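Ticket 1139
Subject: Label printer skips every second label after stock change
Product: Donow label station with Comus print server
Site: Wibisono, parts room
Opened by: Intan Tarigan
Assigned to: Ridwan Mandagi
Opened: 01/07/2025
Priority: Normal
Status: Closed

Problem as reported

Since we changed to the new roll of shelf labels the printer feeds one blank label after every printed one. A job of ten labels uses up twenty. The print itself is sharp and in the right place. It happens from both the desktop and the handheld. I turned the printer off and on, reseated the roll and cleaned the head with a wipe. No change. The old roll is finished so I can't go back to it.

The light on the front stays green and there is no message in the queue.

Ridwan Mandagi - first reply

Hi Intan, thanks for the details. Please do the following and send me what you get.

Hold the feed button until the printer puts out its settings page. I need the lines for media type, label length and sensor mode.

Read me the part number and label size from the box the new roll came in.

Tell me if a test label sent from the printer's own menu also skips, or only jobs that come through Comus.

Please leave the darkness and speed settings where they are for now.

Intan Tarigan

Settings page says:
Media type: gap
Label length: 290
Sensor mode: auto
Firmware: 2

The box doesn't give a label size, just the supplier's order code. I measured one with a ruler and it is shorter than the old ones. I still had some old backing paper in the bin to compare with. A test label from the menu does the same thing, one printed and one blank.

Ridwan Mandagi

That helps. The skip from the menu rules out Comus and the driver as the only cause, so I would start with the printer. The stored length looks like it belongs to the old stock. When the printer expects a longer label it runs past the first gap and stops at the next one. You get a good print and then a blank.

Auto sensor mode should pick up a new length when the lid is closed, but on this firmware it only does so if calibration at lid close is turned on. Please check:

Menu - Media - Calibrate at close

If it says Off, set it to On, open the lid, close it, and wait for the feed to stop. Then print the settings page again.

Intan Tarigan

It was Off. I set it to On and closed the lid. It fed four blanks and stopped. Label length now reads 242. Test labels from the menu come out one after another with no skip.

Jobs from the desktop still skip though. The handheld too.

I have to put labels on the new shelves before the stock goes back in, so I would like to get this sorted out. Parts room as it is now:
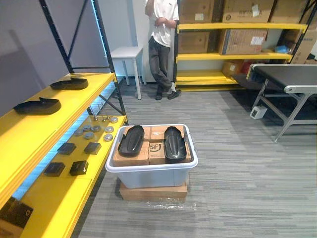 Parts room: yellow shelving on the left, translucent bin in front.

Ridwan Mandagi

Thanks. The printer is right now, and what is left is on the server side. Comus sends its own length with each job and that overrides the printer. The template for your shelf labels was saved with the old stock selected.

Steps:

1. Log in to the Comus admin page and open Stock profiles.
2. Copy the current shelf label profile. Do not edit the original until we know the copy works.
3. In the copy, set the length to 242 and leave the width alone.
4. Open the shelf label template and point it at the copy.
5. Clear any held jobs from the queue. They carry the old length with them and will skip even after the template is fixed.
6. Print two labels from the desktop.

If you can't see Stock profiles in the menu, your account is missing the profile right and I will add it.

Intan Tarigan

Could not see Stock profiles.

Ridwan Mandagi

Right added. Log out and back in, the menu is only built at login.

Intan Tarigan

Got it. Made the copy, set the length, pointed the template at it and cleared the queue. Desktop prints fine, no blanks.

The handheld prints without blanks too, but the bottom line of text is missing. It is the line with the reorder code. On the desktop labels the line is there.

Ridwan Mandagi

The handheld runs Futitine and keeps a local copy of the template. It is using the new stock length, which it gets from Comus at print time, with the old layout, where the reorder code sits lower down. The bottom line lands past the end of the label.

On the handheld go to Settings - Templates - Refresh all. Keep it on the charger while it does this. If Refresh all is grayed out, sign out of the open pick list first.

Intan Tarigan

It was grayed out. Signed out of the pick list, ran the refresh, printed again. All lines are there, and the barcode scans back to the right item.

I did a longer run to be sure and it went through with no skips. OK to close from my side.

Ridwan Mandagi

Good. Notes for the ticket before I close it:

Cause: new label stock shorter than the old. Printer had calibration at lid close turned off and kept the old length. The Comus stock profile and the Futitine local template also held old values.

Fix: calibration turned on, new stock profile made, template repointed, queue cleared, handheld templates refreshed.

Left open: the old stock profile is still in Comus. I will remove it in September if no one has gone back to the longer labels by then. Intan, if you order the long ones again before that, point the template back at the original profile and refresh the handheld - the printer will sort itself out when you close the lid.

Status changed to Closed by Ridwan Mandagi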